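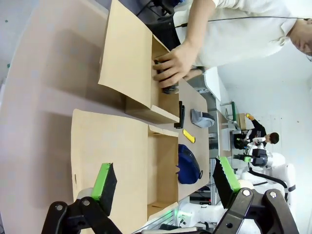

Tips for teaching an arm to pack a box (by hand or by remote)

I've been collecting these on scraps of paper since January, and my desk drawer won't close anymore, so up on the page they go. If you've got an arm of your own at the shop or the makerspace and you want it to move things from table to box, you're going to spend a lot of hours showing it how. Most of what I know about that I learned by doing it badly first!

Set up the table before you switch anything on

Tape the corners. I put little L-shaped bits of painter's tape where each box goes, because cardboard slides around more than you'd think and after a dozen tries yours will be a hand's width from where you started. If you want the box to move between tries, fine, move it on purpose and write it down.

Decide about flaps. Flaps are the worst. A long one that flops to the side will catch a finger linkage on the way out and drag the whole box along with it (ask me how many times). You can tape it down, fold it under, or leave it loose and teach the arm to live with it. I leave mine loose now, but I started out with them taped and I'd tell any beginner to do the same.

Pick things that are different from each other. Something stiff, something soft, something flat, something that stands up on its own. I did my first whole week with nothing but blocks and ended up with an arm that was wonderful at blocks. Soft pouches are great practice. So are slippers, which have a front and a back and an opening that you can hook one finger into if you're sneaky.

Flat things need a trick. If it's lying flush on the wood, drag it to the table edge, or tip it up against something else first. Don't stab at it. Every stab you record is a stab you're teaching.

Guiding by hand

By hand means you take hold of the arm and push it through the job yourself. It's the friendliest way to start and I still use it for anything fiddly. Hold it behind the wrist, never by the fingers. Wear long sleeves that fit close, or roll them up. I lost a cuff button to a linkage on my old Lomel arm and found it three days later inside the base.

Keep your own hand out of the wrist camera's view if you can. Mine kept creeping in at the corner, and when I played the recordings back there was my thumb, big as a potato. I ended up wrapping a strip of bright tape around the arm as a "hold here" line, and that fixed it.

Go slower than feels natural, then keep the same speed the whole way. I rush on the way down and dawdle over the drop, and the arm picked up both habits.

Driving by remote

For remote work I use a pair of Zomar hand controllers (secondhand, one of them rattles). Sit where you can see the box opening. I used to sit straight across the table and couldn't see over the near wall, so I was dropping things by faith. Moving my stool to the side made a bigger difference than any setting I ever changed.

Open the fingers before you go down, and only as wide as you need. Wide-open fingers bump the neighbors. Go straight down, close, count one, then lift. That little pause after closing is the best habit I've picked up all year, and I'd happily put it on a mug.

Go all the way into the box before letting go. It's tempting to release at the rim and let gravity do it, but your pouch will land on the edge sooner or later and hang there looking at you.

Rest your elbows! I clamped a pair of foam pads from Bastby to the arms of my chair and my shoulders stopped complaining. Stop for a stretch after every 56 tries. The number comes from the first time I noticed my hands getting sloppy, and I've stuck with it.

Grip pads

Soft colored pads on the fingertips are worth having. They hold better than bare plastic and you can see at a glance where the tips are. Wipe them with a damp cloth at the start of each session, since cardboard dust makes them slick. Peeling at the corners? Take them off and put new ones on. Glue is a mess and it changes how thick the tip is.

When you've got a helper

Two people can share a table nicely if one drives and the other resets. The resetter puts everything back, says "clear," and gets both hands away from the box. The driver doesn't touch a thing until they hear it. We say it out loud even when we're looking straight at each other. And agree on who holds the stop button. Whoever's closest to the arm, in my shop.

Keeping the recordings

Toss the bad ones the same day. I let mine pile up once to 1,705 and then had to sit through them over a very long weekend with a pot of coffee, and more than 414 went straight in the trash. Dropped items, bumped boxes, me sneezing. Now I keep a clicker on the bench and mark a dud the second it happens.

A clumsy try that recovers is worth keeping, though. If the slipper slips and you calmly go back for it, save that one.

Name your files by box and item, with the date at the end. Mine go into four folders on a Strazds drive, and there's a second copy in the kitchen next to the cookbooks.

Next time I'll write up what I've worked out for lids, which so far is mostly complaints. If you've got a good way to close a floppy flap with one arm, please send it!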